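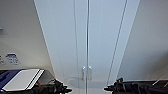 Ciné-club de Sin
Commission de programmation
Compte rendu de la réunion de février

Ouverture de la séance à 18 h 30. Le quorum est atteint. Le compte rendu de la réunion précédente est adopté sans modification.

Ordre du jour
1. Fréquentation et notes du public
2. Modération des avis sur la page du cycle
3. Cycle « Cinéma de guerre » : choix des copies
4. Projection numérique et sous-titrage
5. Convention avec la salle d'Ellville
6. Questions diverses

1. Fréquentation et notes du public

La saison totalise 1472 entrées à la date de la réunion, toutes séances confondues, scolaires comprises. Les séances de milieu de semaine restent en retrait par rapport à celles du dimanche après-midi. Le relevé par titre est joint en annexe A.

La commission constate que les bulletins de notation déposés en sortie de salle et les notes saisies sur Hamivo ne sont pas comparables en l'état. Les bulletins papier utilisent une échelle de 1 à 4, la plateforme une échelle de 1 à 5 avec demi-points. La conversion appliquée jusqu'ici (règle de trois, arrondi au demi-point supérieur) surévalue les titres peu vus. Il est décidé de publier les deux séries séparément et d'indiquer pour chacune le nombre de votes. Les moyennes fondées sur un effectif trop faible seront remplacées par la mention « n. s. ». Le seuil sera proposé à la prochaine réunion, après examen de la distribution des votes.

2. Modération des avis sur la page du cycle

Plusieurs avis ont été publiés sur des films qui n'avaient pas encore été projetés. Certains portent sur la nationalité de la production et ne disent rien du film. La charte actuelle ne prévoit le retrait que pour injure ou publicité.

Après discussion, l'article relatif aux avis est complété comme suit : « L'avis porte sur l'œuvre vue. Les avis antérieurs à la première projection sont mis en attente et publiés à l'issue de celle-ci, sauf si leur auteur déclare avoir vu le film dans un autre cadre. » La proposition consistant à supprimer la notation sans commentaire est rejetée.

Les avis révélant la fin d'un film seront repliés par défaut. Hamivo permet ce réglage titre par titre, mais pas à l'échelle d'un cycle ; une demande d'évolution sera adressée à l'éditeur.

3. Cycle « Cinéma de guerre » : choix des copies

Le cycle comprendra 4 séances. La liste arrêtée en réunion préparatoire est maintenue, sous réserve des droits. Le distributeur Wevetti a confirmé la disponibilité de 2 titres en DCP restauré. Pour les 2 autres, la réponse est attendue.

Un des titres en attente existe en version cinéma et en version longue. La commission retient la version cinéma, dont la durée est compatible avec une séance de 20 h 30 suivie d'un échange. La version longue pourra être reconsidérée pour une séance en matinée.

La question de l'exactitude historique a été soulevée, notamment pour les séquences de combat de blindés. Il est convenu que la fiche de salle mentionnera les sources du scénario et les écarts connus, sans commentaire appréciatif. La fiche ne dépassera pas un recto verso. Les textes sont à remettre avant l'impression du programme.

Vote sur la composition du cycle : adoptée à l'unanimité moins une abstention.

4. Projection numérique et sous-titrage

Lors de la dernière séance en version originale, les sous-titres présentaient un décalage croissant à partir de la deuxième bobine numérique. Le contrôle effectué sur le serveur met en cause le fichier de sous-titres fourni, établi pour une cadence de 25 images par seconde alors que la copie est à 24. Le fichier a été signalé au distributeur et retiré de la liste de lecture.

Mesures adoptées :
- vérification de la cadence et des empreintes à l'ingestion de chaque DCP ;
- lecture d'un extrait au début, au milieu et à la fin du film, la veille de la séance au plus tard ;
- contrôle de la période de validité des KDM dès réception, avec report dans le tableau de suivi.

Le niveau sonore du processeur reste réglé à 5,5 pour les séances ordinaires. Les films du cycle comportant des passages à forte dynamique, un essai sera fait en salle vide avant la première séance. Le résultat sera consigné dans le cahier de cabine.

5. Convention avec la salle d'Ellville

Le projet de convention prévoit la circulation des copies entre les deux salles et un tarif commun pour les adhérents. L'article sur le partage des frais de transport est renvoyé pour réécriture : la rédaction actuelle ne précise pas qui supporte le coût d'un retour tardif. Les autres articles sont approuvés.

6. Questions diverses

Les affiches du cycle seront imprimées au format 40 x 60. Le format 120 x 160 est réservé à la façade.

La demande d'une séance en version française pour le titre d'ouverture est mise à l'étude.

Prochaine réunion en mars, même heure. Séance levée à 20 h 15.

Annexe A : relevé des entrées par titre
Annexe B : article modifié de la charte des avis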